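Harnmont Opens Shared Laundry Room at Memdale Residence

Room serves 90 apartments and replaces the coin-operated service withdrawn last August

MEMDALE, Mar 26, 2026 – Harnmont, the nonprofit housing association, has opened a shared laundry room on the ground floor of its Memdale residence. The room is open to all tenants of the building's 90 apartments and is included in the monthly service charge. No coins, tokens or payment cards are required.

The opening completes the first stage of a program of improvements to common areas at Memdale. Tenants have been without laundry service in the building since August, when the previous coin-operated contract came to an end. During that period, Harnmont paid for a pickup service operated by Skuna, which collected and returned 2,886 bags of washing from the residence. The pickup service will remain available for 30 days following the opening so that households may complete any orders already placed.

"A household should be able to wash its clothes without carrying them across town," said Godfrey Kashindye, director of resident services at Harnmont. "Tenants told us plainly that this mattered more to them than the lobby or the garden, and we changed the order of the work to put it first."

The room and its equipment

The room occupies the former bicycle store beside the east stairwell. It is fitted with front-loading washing machines, separate dryers, a folding counter along the window wall and a deep sink for hand washing and for soaking stained items. A bench has been placed near the entrance for those waiting on a load. The doorway was widened during construction, and the route from the elevator is free of steps.

Plumbing, drainage and electrical work was carried out by Rungrueang, which also supplied the machines and will maintain them under a service agreement. Under the agreement, a technician will visit the room every month to clean filters, inspect hoses and check door seals. Faults reported before noon on a working day will be attended to by the end of the following working day.

The washing machines carry printed notices from the manufacturer in Chinese. Among other matters, these ask the user to wait one to two minutes before opening the door, to check the door lock indicator, and not to force the door open while the machine is running. Harnmont has posted the same guidance in English on the wall, together with a short guide to wash programs. Printed copies in other languages may be requested at the residence office.

Harnmont asks all tenants to take particular note of the guidance on doors. Under the former contract, broken latches were the most frequent cause of a machine being taken out of service. A door that does not open after the waiting period should be left closed and reported to the office.

Hours and booking

The laundry room is open every day from early morning until late evening. The hours are posted at the entrance. The last wash of the day must begin no later than 80 minutes before closing, which allows time for a full cycle and for the door to release. Access is by the same key fob used for the main entrance, and existing fobs have been updated.

Tenants may use any free machine without booking. A limited number of morning periods may be reserved at the office by households with infants, by tenants who receive home care, and by those whose working hours make evening use difficult. Reservations are held for ten minutes past the stated time and then released.

House rules have been kept short. Tenants are asked to empty pockets before loading, to use no more detergent than the packet directs, and to remove their washing promptly when the cycle ends. Finished loads left in a machine may be moved to the folding counter by the next user after a fair wait. Rugs, shoes and pet bedding should not be placed in the washing machines. Anything soaked in oil, paint or solvent must not be brought into the room.

Dark and brightly colored clothes should be washed separately from white items, particularly when new. Harnmont cannot accept responsibility for color transfer or for damage to delicate fabrics, and tenants are advised to read the care label on each garment before choosing a program.

Response to tenant comments

The design of the room was revised twice after meetings with residents. The folding counter was lowered following comments from tenants who use wheelchairs, and the lighting over the sink was increased. A proposal to install a television was withdrawn after residents of the apartments directly above raised concerns about noise. The machines stand on a level floor finished to make spills easy to see and wipe up.

"We heard many practical suggestions, and a good number of them are now part of the room," Mr. Kashindye said. "Some requests could not be met within the space available. We had hoped to include an indoor drying line, and the ventilation survey did not support it. We will look at that question again when the roof work is planned."

Harnmont will review use of the room after its first 90 days. The review will consider waiting times, the number of faults reported, and whether the reserved morning periods should be extended. A summary will be posted on the noticeboard at Memdale and sent to every household in the building. Written comments may be left in the box outside the office at any time.

Next stage of work

The second stage of the Memdale program will begin after the review. It covers replacement of the mailboxes, new flooring in the east and west stairwells, and a covered bicycle shelter in the rear yard to replace the space given over to the laundry. Until the shelter is complete, bicycles may be kept in the locked area beside the boiler room. Tenants who have not yet collected a key to that area should contact the office.

About Harnmont

Harnmont is a nonprofit housing association providing rental homes for families, older people and single tenants. It manages its residences directly and maintains an office at each of them.

Contact

Members of the press may direct inquiries to Godfrey Kashindye, Resident Services, Harnmont, through the Memdale residence office. Tenants with questions about access fobs, reservations or the Skuna pickup service should speak to office staff in person or by telephone.
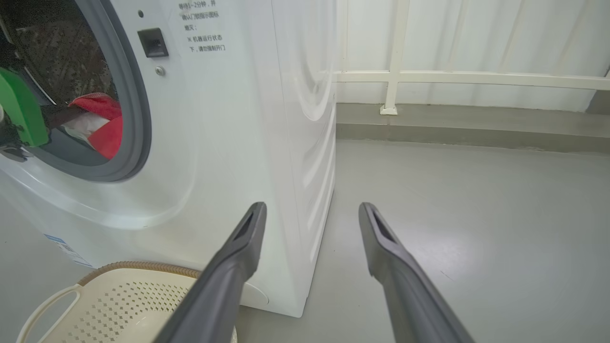 A front-loading washing machine with laundry in the drum. Printed guidance on use of the door appears on the front panel.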